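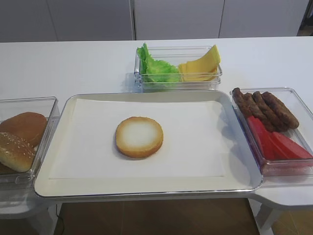 **Ticket 402: nest box feed drops out overnight (Kultness hide, box 13)**

Opened by: Tomás Vieira
Status: open, much happier than before

**Tomás:** Great tits in box 13! She's sitting on eggs and the picture is gorgeous, right up to 10:40 pm or so, when the feed goes black and stays black until I walk down and pull the plug. Three nights running. The other boxes on the Serrano recorder are fine.

**Albertina Neves:** Oh, lovely news about the tits! Could you send me the recorder log, and tell me which cable run that box is on?

**Tomás:** Log attached. It's the long run, 40 meters, past the pond and up the big alder. Camera is the Ikex with the infrared ring. I swapped the power supply at lunch with the one from the owl box. Same blackout.

**Albertina:** Thanks, the log helps a lot. The camera restarts 124 times before it gives up, and the restarts begin when the infrared comes on. I think the voltage is sagging at the far end. Please set the infrared to low and leave everything else alone tonight.

**Tomás:** It stayed up all night!! A bit grainy, but I watched her turn the eggs at 4 am and the male came in with a caterpillar at first light. I may have shouted.

**Albertina:** Wonderful! Keep it on low for now. I'd still like to replace that cable with a thicker one, but we won't go near the alder until the chicks have fledged. I'll ask Distby to hold a reel for us.

**Tomás:** Agreed. Leaving this open for the cable. First egg should hatch in May, and I'll post clips here.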